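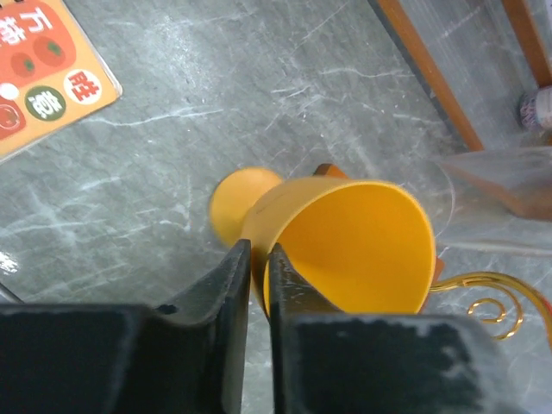
Why do two arms running the same policy on the same clock drift apart by the end of a task?

The policy output is synchronized, but the observations it was computed from are not. Each wrist camera has its own latency, the fixed camera has a third, and a chunked policy carries that skew forward until the next inference.

2/
Notes from a month of chasing this on the glass-hanging task. The stack is Vukholm for control and our own fork of Grirnness for logging and replay. Mostly scheduler and timestamp work, very little learning.

3/
The original setup stamped every image on arrival in the host process. Arrival time includes USB transfer, decode and whatever the Python thread was doing. At 30 Hz one frame is 33 ms, and we regularly paired a left wrist image with a right wrist image one full frame older.

4/
For a slow reach this costs nothing you would notice. It matters when one arm is still moving an object that the other arm's camera can see. The policy gets two poses for one glass and the action lands between them.

5/
Fix, part one: stamp at the driver, before decode, and keep the stamp with the buffer. Zdenka Tomić wrote the patch in an afternoon. Testing took the rest of the week, as the replay tool assumed that stamps were monotonic across all streams. They are only monotonic within one.

6/
Fix, part two: the observation assembler now takes a target time and asks each stream for the frame nearest to it. If the nearest frame is more than half a period away, it raises a flag and holds the previous chunk. It used to interpolate joint states and quietly reuse the old image. That default is gone.

7/
Joint states are logged at 300 Hz. Images are the slow side, so we interpolate joints to image time and never the reverse. This sounds obvious written down. The old code did it the other way for the right arm only, a leftover from when that arm was a separate process.

8/
Inference takes longer than one control step, so each chunk starts late. We had been executing from index 0 regardless. Now the executor drops the actions whose time has already passed and blends the rest into the tail of the running chunk. The blend window is fixed, in the config, and the same for both arms.

9/
Gripper commands are excluded from blending. A blended close is a slow close, and a thin rim moves away from it. Jyoti Bisht argued for this in March and I should have listened then.

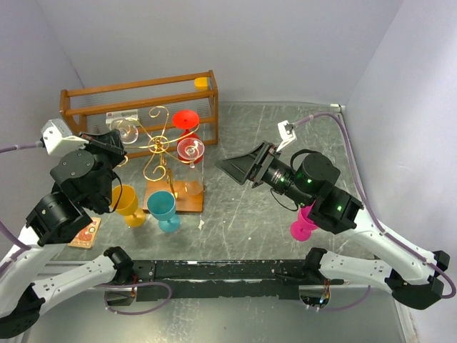
10/
On clear glasses. Depth is close to useless on them, so the perception side runs on color images only and there is no point cloud anywhere in the pipeline. The auxiliary head predicts the foot center and the stem axis in the fixed camera. It is trained with the policy and dropped at run time.

11/
Colored glasses are easier for that head and we kept them in the set for this reason. The catch is that the head learned color first and shape later. Shuffling hue per episode helped. Shuffling hue per frame made it worse – the policy stopped trusting color within an episode, where color is the best cue for which glass it was already going for.

12/
The planner only covers the approach. It checks arm against arm, and arm against a simplified model of the stand: one box for the base, one capsule for the post, a few capsules for each scroll. Omprakash Bhatia tried the full mesh. Planning time went to 900 ms and the paths were the same.

13/
Arm against arm is checked over the whole chunk, at the blended positions. Checking the raw policy output missed the cases that mattered, where each arm was fine on its own schedule and the blend brought the wrists together.

14/
We replayed 121 logged episodes through the new assembler, with no hardware involved. The mismatched pairs in those logs were clustered right after disk writes. The logger was flushing on the same thread that serviced the left wrist camera. It now has its own thread and a bounded queue, and a full queue stops the episode.

15/
Still open: the fixed camera drops exposure when both wrists are close to the stand, and the stamp refers to the start of exposure. We need mid-exposure. The driver reports exposure per frame, so it is arithmetic, but the field is stale by one frame on the firmware we have.

16/
Also open: retry logic. When a foot misses the scroll the policy usually backs off and tries again from nearly the same pose. There is no memory of the first attempt beyond the chunk. Rajkumari Uniyal is testing a short history input, with joints only and no images.

17/
If you run a similar stack, log the difference between driver stamp and arrival stamp for each stream and plot it over one long episode before touching the model. Config for the assembler goes up Sunday, minus the part that depends on our driver patch.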